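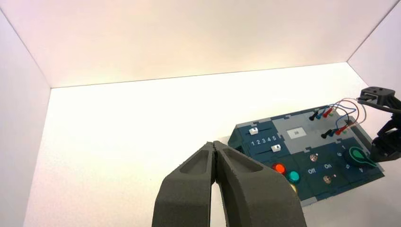
Ticket 2092: Task board, sliders and display label
Site: Hutsuliak, white enclosure
Raised by: Markutis Facilities Desk
Status: Open, awaiting part
Opened: Saturday, January 11, 2020

Summary
The user reports that the lower slider on the navy and teal board is stiff in its track. The upper slider is reported to move freely. A reading of 28 on the display label was queried at the same time.

Condition at logging
Upper slider knob near the left end of its track. Lower slider knob towards the right end. Numerals 1 to 5 between the tracks are legible. The red-orange push button is lit. The board is lying at an angle on the enclosure floor.

Log entry 1
The user was asked to confirm whether the stiffness occurs along the whole track. Reply received: only between positions 3 and 4.

Log entry 2
Both tracks were cleaned with a dry brush. No improvement to the lower slider. The user was advised not to apply oil or spray.

Log entry 3
The query about the label was referred to Mosico, who supplied the board. Mosico replied that the reading does not depend on the sliders and should be treated as a separate matter. Ticket 172 has been reopened for this purpose.

Log entry 4
A replacement lower knob was ordered from Ullis. Delivery is expected within 7 working days. The board may remain in use in the meantime, provided that the lower slider is not forced.

Next action
Markutis to fit the knob on arrival and repeat the movement check 6 times in each direction before closure.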